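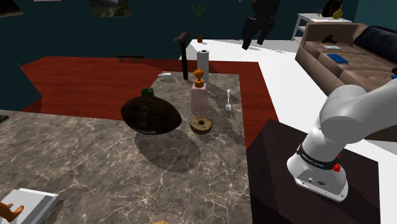
Simulated kitchen demos: how much clutter to put on the worktop before recording?

pledska_user
Posted 6 January 2023

I am recording demonstrations in a simulated kitchen for a small imitation learning project. The simulator is Pledska, and the arm is driven by hand with a controller while the software saves the camera views, joint positions and gripper state at 30 steps a second. The task is to pick up a small object from the marble worktop and put it on a plate.

So far I have 704 demonstrations that I am happy to keep. I had planned to stop at 1,000.

For the first part of the set the worktop was almost bare. The trained policy did well on the bare worktop and badly once anything else was out, so I switched on the random object option in the scene builder. Now the worktop gets things like a fork, a doughnut, an American football and a kitchen roll standing on end, and the room behind it gets a sofa, a plant and whatever else the builder picks. Recording is much slower. I keep knocking things over on the way in, and I throw those runs away.

What I would like to know:

Should the bare worktop runs stay in the set, or do they do harm?

Is it right to throw away runs where I bump something and then carry on and finish?

The builder sometimes stacks objects on top of each other or puts them where they make no sense in a kitchen. Should I filter those out?

I have one fixed camera looking across the room and one on the wrist. Both are saved for every run. Training is on one graphics card, so I can't simply make everything ten times bigger.

negi_bench
Accepted answer

I went through this last year with a different simulator and much the same task. In order:

Keep the bare runs. They won't hurt as long as they aren't most of the set. They are your cleanest examples of the arm's path and of the timing when the gripper closes. If you don't want to delete anything, sample the cluttered runs more often during training until the two kinds are in balance. Try that before you record any more.

Don't throw away all the bumped runs. If you brushed the fork, carried on and finished the task, that is a good run and it shows a recovery. The ones to drop are those where the object ended up on the floor, where you lost the target and fished for it for a long time, or where the physics did something silly. I put a tag on each run as I save it: clean, bumped, recovered, failed. It takes a few seconds, and later you can train with and without each group.

Leave the odd placements in. A block with something balanced on top is strange in a real kitchen, but the policy has to learn that whatever is standing there isn't the target. I would only filter out scenes where the target can't be reached at all, or where objects start inside each other.

Before you record the rest, I would check these things.

1. Plot where the target starts in every saved run. Mine were nearly all in one corner of the worktop and I had no idea until I drew them. If yours are bunched up, fix the spawn area and make the last few hundred runs fill the gaps.

2. Play back a handful of runs at normal speed and look for pauses. If you stop in mid-air to think, the policy learns to stop in mid-air. Trim the still steps at the beginning and end of each run, and redo any run with a long wait in the middle.

3. Go through the wrist view on its own, without the fixed camera beside it. You need to be able to tell from that view what lies between the fingers and where the plate is. Look at the shadows while you are there. In the view below there are two orange balls between the fingers, one nearer and one just behind it, and the pink plate beyond them is bright on its left and dark on its right. If the light sits in the same spot in every run, the policy may steer by that dark patch and ignore the plate, so vary the light position when the scene is built.

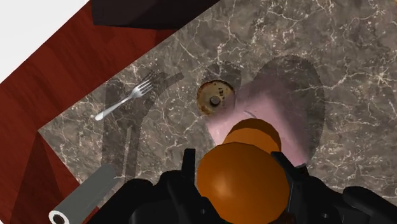

4. Save the random seed and the full object list with each run. If you change the camera or the lighting later you can replay the same joint positions and render the lot again without driving the arm by hand.

5. Hold back some scenes for testing, and hold them back by scene. If two runs from the same layout are split between training and testing, your score will look better than it should.

On the total, I would train on what you have now before going on to 1,000. Look at where it fails and record for that.

clillwood_dave_no_more

More data always helps. I would just keep going. Turn the clutter up to full and use a bigger network.

basadport_arms

I agree with most of the accepted answer but not with point 4 as it stands. Replaying joint positions only works if the physics settings haven't changed. We updated Pledska in April and the contact settings were different afterwards, so a lot of our old runs replayed with the gripper closing on nothing. Save the object positions at every step as well. Then you can render from the saved state and leave the physics engine out of it. The files are larger, though not by much next to the video.

On the clutter, we raised it in stages. A set with one or two extra objects was quick to record and gave most of the gain for us. The crowded scenes took far longer per run, so we only did a small batch of those at the end.

Also check the controller speed. If you are hitting things on the way in, you may have it set too fast near the worktop. We halved ours for the last stretch above the surface and ended up discarding far fewer runs.

pledska_user

Thanks. I plotted the start positions and they are bunched up on the side nearest the arm. I will change the spawn area, add the light position to the random settings and train on the current set tonight before recording any more. I had not been saving the seed, so the older runs will have to stay as they are.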